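Kutent接触力欠落問題

Kutent接触力欠落問題（クテントせっしょくりょくけつらくもんだい）は、家庭用移動マニピュレータの学習に使われていたシミュレータKutentにおいて、毛布やシーツなどの布を介した接触力が、特定の条件で制御側に渡されなくなっていた不具合、およびその影響で実機が寝台を過大な力で押した一連の事象をいう。布貫入問題、または単に毛布の不具合とも呼ばれる。

不具合はシミュレータ内部の物理計算部Piventと、力覚センサを模擬する層との受け渡し部分にあった。シミュレーション上の成功率は高く、画面上の動作にも目立った乱れがなかったため、実機試験に移るまで見過ごされた。人身への被害はなかったが、寝具を扱うロボットの評価手順が見直されるきっかけになった。

概要

Kutentは、住宅内の作業を対象とするロボットの動作を計算機上で学習、評価するためのソフトウェアである。居間、台所、寝室などの場面を多数生成し、家具の配置、材質、照明、小物の位置を変えながら同じ作業を繰り返し実行させる。剛体と布の運動はPiventが計算し、描画とセンサの模擬はKutent本体が受け持つ。

問題が起きたのは、寝室で毛布を整える作業である。腕一本を備えた移動型のロボットVorkenが、乱れた毛布の端をつかみ、枕の側へ引き上げて、しわを手先で押さえながら広げる。作業は「接近」「把持」「引き上げ」「ならし」の四段階に分けて評価されていた。不具合の影響を受けたのは最後のならしで、手先を毛布の上に軽く当てたまま横に動かす工程にあたる。

シミュレーションでの作業成功率は94パーセントに達していた。これに対し、同じ制御器を実機に載せた最初の試験での成功率は34パーセントにとどまった。シミュレーションと実機の差そのものは珍しくなく、当初は摩擦係数の設定や画像認識の誤りが疑われた。差の主な原因が力の計測経路にあると判明したのは、実機が寝台を押し込んで非常停止した後である。

背景

布を扱う作業は、箱や食器のような硬い物を扱う作業に比べて状態の表現が難しい。毛布は折り重なり、垂れ下がり、自重でたわむ。計算機上では多数の質点とそれらを結ぶ拘束の集まりとして近似されることが多く、質点の数を増やせば形は滑らかになるが、計算時間も延びる。

Piventでは、学習用の高速設定と検証用の精密設定とが用意されていた。高速設定では、布と剛体の衝突判定を質点と面の組み合わせに限り、布同士の衝突は一定以上近づいた場合だけ簡略に処理する。布と布の間に挟まれた領域では、下の層の質点を上の層の質点と一時的にまとめて扱い、計算量を減らしていた。この処理は「層の縮約」と呼ばれ、導入時の確認では布の見た目にほとんど影響しないとされた。

力覚の模擬は別の部分にあった。Vorkenの手首に相当する位置で、手先に加わる接触力を合算し、雑音と遅れを加えて制御器に渡す。合算の対象となる接触は、Piventが出力する接触一覧から拾い出される。接触一覧には、どの物体とどの物体が触れたかを示す組の番号が付いていた。層の縮約が行われると、縮約後の質点に新しい番号が割り当てられたが、力覚側はその番号を知らず、該当する接触を対象外として読み飛ばしていた。

このため、手先が毛布の一枚だけの部分に触れているときは正しい力が返り、折り重なった部分を押しているときには、押すほど力がゼロに近づいた。布の動きの計算には接触が反映されていたので、画面上では毛布がきちんとへこみ、手先も布の上で止まっているように描かれた。

学習に用いられた環境

寝室の場面は、寝台、枕、毛布と、その周囲の家具から構成される。壁や床の材質は作業の内容とは無関係に選ばれ、細かいモザイク状のタイルを張った壁と暗い色の床のように、実際の寝室ではあまり見られない組み合わせも含まれる。見た目の違いに左右されない認識を学習させるための手法で、領域ランダム化と呼ばれる。毛布の柄も無地から細かい幾何学模様まで幅広く、柄がひだに沿ってゆがむため、布の形を画像から読み取る難しさは柄によって大きく変わる。

寝台の上には毛布のほかに枕が置かれ、その下に敷布の面がある。毛布の上縁は丸く盛り上がった折り目になることが多く、側面では床に向かって垂れる。層の縮約が働くのは主にこの盛り上がりと垂れの付け根であり、ならしの工程で手先が必ず通る場所と重なっていた。
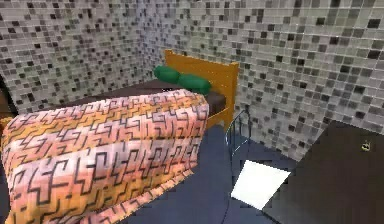 リアノン・ロイドは、画面の毛布が自然に見えることと、手首に返る力が正しいことは別の話であり、描画を眺めて布の計算を合格とする習慣が発見を遅らせたと述べている。ロイドによれば、折り目の上で手先を止めて力の値を読むだけの短い試験があれば、学習を始める前に気づけたはずだという。この指摘は後に検証手順へ取り入れられ、布を一枚、二枚、三枚と重ねた平面を手先で押す試験が追加された。

学習への影響

学習に使われた報酬は、毛布の端が目標位置に近いこと、表面の凹凸が小さいこと、手先の力が上限を超えないことを組み合わせたものだった。力の項は、過大な押し付けを避けさせるために設けられていた。ところが折り重なった部分では力がほとんど返らないため、制御器は、強く押しても罰を受けない場所があることを学習した。

結果として得られた動作では、手先がまず折り目の近くまで移動し、そこで深く押し込んでから横に滑る。シミュレーションではこの動きによって盛り上がりが速くつぶれ、凹凸の評価値が改善した。作業時間も短くなり、動作の記録を見た担当者の間では、効率のよいならし方を獲得したものと受け止められていた。

また、学習の初期には折り目を避ける動作も現れていたことが、保存されていた途中段階の制御器から確認されている。折り目を避ける制御器は作業時間が長く、成功率の比較で選ばれなかった。選別の基準に力の最大値が含まれていたものの、その最大値も同じ経路から得た値で計算されていたため、異常を示さなかった。

実機での事象

実機試験は、単身用の寝台を据えた試験室で3月に始まった。試験の前半では、毛布の端をつかみ損ねる失敗と、引き上げの途中で布が手先から抜ける失敗が多かった。いずれも画像認識と把持に関するもので、ならしの工程まで進んだ試行は少なかった。この偏りも、力に関する異常が表面化しなかった理由の一つに挙げられている。

把持の調整が進み、ならしに到達する試行が増えると、手先が毛布を押し込んだまま横に動けなくなる現象が見られるようになった。操作者はこれを摩擦の問題と考え、毛布を薄手のものに替えて試験を続けた。薄手の毛布では折り目が低くなり、停止の頻度は一時的に下がった。

その後、元の毛布に戻した試行で、手先が折り目の上から押し込みを続け、手首の力が62ニュートンに達したところで保護停止がかかった。停止までの間に寝台の側板がずれ、ロボットの台車も反動でわずかに後退した。寝台に人はおらず、操作者は柵の外にいた。保護停止は制御器とは独立した回路で働くもので、設計どおりに動作している。

停止後の復帰操作にも問題があった。当時の手順では、保護停止を解除すると腕が直前の目標位置を保持しようとするため、解除と同時に再び押し込みが始まり、二度目の停止に至った。復帰時に腕を持ち上げる方向へ逃がす手順は、硬い物を扱う作業には定められていたが、寝具の作業には定められていなかった。

調査

調査はイエスティン・ゴフを中心に進められた。最初に行われたのは、実機の記録に残る手先の軌道をシミュレータで再生する作業である。同じ軌道をたどらせると、シミュレータの手首の力は折り目に入った時点で急に下がり、実機の値とは逆の傾向を示した。

摩擦係数と布の硬さを変えて再生しても、値が下がる位置は変わらなかった。一方、Piventを精密設定に切り替えると低下は消えた。精密設定では層の縮約が行われないためで、原因はこの処理の周辺に絞られた。その後、接触一覧の出力と力覚側の読み取り結果が突き合わされ、縮約後の番号が読み飛ばされていることが確認された。原因の特定までに要した時間は、軌道の再生を始めてから24時間近くであった。

ゴフは報告の中で、読み飛ばしの際に警告が出ない作りになっていた点を重く見ている。対象外の接触を捨てる処理は、もともと家具同士の接触など制御に関係のない組を除くために書かれたもので、捨てた件数を記録する仕組みがなかった。布と手先の接触が捨てられても、家具同士の接触が捨てられた場合と区別がつかなかった。

報告では、組織上の経緯にも触れている。層の縮約はPivent側の変更として導入され、力覚の模擬はKutent側で保守されていた。双方の試験はそれぞれ合格しており、両者をつないだ状態で力の値を確かめる試験は、剛体の箱を使ったものしかなかった。箱には層がないため、縮約は一度も働かなかった。

対策

シミュレータの修正は二段階で行われた。第一の修正では、縮約後の質点に元の物体の番号を引き継がせ、力覚側が従来どおりに接触を拾えるようにした。第二の修正では、読み飛ばした接触の組と回数を記録し、手先を含む組が捨てられた場合は計算を止めるようにした。後者により、布以外の作業でも小さな欠落が見つかっている。引き出しの取っ手に掛けた紐の接触がその例で、こちらは実機に影響する大きさではなかった。

制御器は修正後の環境で学習し直された。新しい制御器は折り目を上から押さえず、縁を浅くつまんで引き伸ばす動作を多く用いる。作業時間は以前より長くなった。修正前の制御器については、成績の記録は残されたものの、実機への搭載は禁止された。

実機側では、寝具の作業に限って保護停止のしきい値が引き下げられた。ただし、しきい値を下げると、毛布を引き上げる際の張力で不要な停止が増える。このため、引き上げの工程では水平方向の力、ならしの工程では鉛直方向の力というように、工程ごとに監視する方向を分ける方式が採られた。復帰の手順も改められ、保護停止の解除後は腕が目標を破棄し、操作者が退避動作を指示するまで動かない。

あわせて、シミュレータから実機へ移す前の確認項目に、力の値の照合が加えられた。実機の腕をあらかじめ決めた軌道で動かし、毛布を折り重ねた台を低速で押して、得られた波形をシミュレータの波形と比べる。照合に使う台と毛布は固定されており、寝室の見た目を変える処理はこの試験では行わない。

安全上の論点

本件では人が寝台にいなかったため、評価は物損の範囲にとどまった。しかし、寝具を整えるロボットは、将来的に人が横になっている状態や、布団の中に手足が隠れている状態で使われる可能性がある。布の折り重なりは、その下に体の一部があるときの盛り上がりと外形が似ている。折り目を優先して押し込む動作は、この点で特に危険なものとみなされた。

これについては、学習の段階で人が寝台にいる場面を含めるべきだとする意見と、人がいる場合は作業そのものを開始させるべきでないとする意見があった。採用されたのは後者で、寝台上に人がいないことを確認できない場合は接近の工程で停止する。確認は画像と寝台下の荷重計の双方で行われ、どちらか一方でも判定が得られなければ作業を始めない。

力の監視をどこまで学習に任せるかも論じられた。報酬に力の項を入れておけば制御器は穏やかに振る舞うという前提は、力の値が正しい場合にしか成り立たない。本件の後、力の上限は学習の目標から切り離され、制御器の出力を外側から制限する層にも置かれるようになった。外側の層は実機の計測値だけを用い、シミュレータの設定には依存しない。

影響と評価

不具合の内容は、再現用の小さな場面とともに利用者へ公開された。再現用の場面は平らな台と二つ折りの布だけで構成され、手先をゆっくり下ろすと、修正前の版では接触の途中で力が落ちる。この場面は現在もKutentの試験一式に含まれている。

公開後、修正前の版で学習した布作業の結果をどう扱うかが問題になった。折り重なりのない布を平らに移動させる作業では影響がないと判断されたが、畳む作業や包む作業では、手先が二枚以上の布を押さえる工程が含まれるため、再評価が求められた。再評価で成功率が下がった例もあれば、ほとんど変わらなかった例もある。変わらなかったものの多くは、手先の位置だけを使い、力の値を入力に用いない制御器であった。

力の値を使わない制御器が影響を受けなかったことから、布作業では力覚を使わないほうが移行が容易だとする見方も出た。これに対しては、入力に力を用いない制御器は折り目を押し込んでも自ら緩めることができず、保護停止への依存が大きくなるという反論がある。

残された課題

層の縮約そのものは、計算時間の面で利点が大きく、修正後も高速設定で使われている。番号の引き継ぎによって接触の欠落はなくなったが、縮約された層では厚みの変化が粗く扱われるため、深く押したときの力の立ち上がりは実機より緩やかになる傾向が残る。精密設定で全学習を行うことは現実的でなく、学習の終盤だけ精密設定に切り替える方法が試みられている。

枕と毛布の間に手先が入り込む場合の挙動も、十分には検証されていない。枕は剛体に近い変形体として扱われ、布との接触の計算方法が毛布同士の場合とは異なる。敷布と毛布が同時に引かれる状況についても、実機との照合に使える計測例が少ない。

関連項目

領域ランダム化
布シミュレーション
力覚センサ
保護停止
移動マニピュレータ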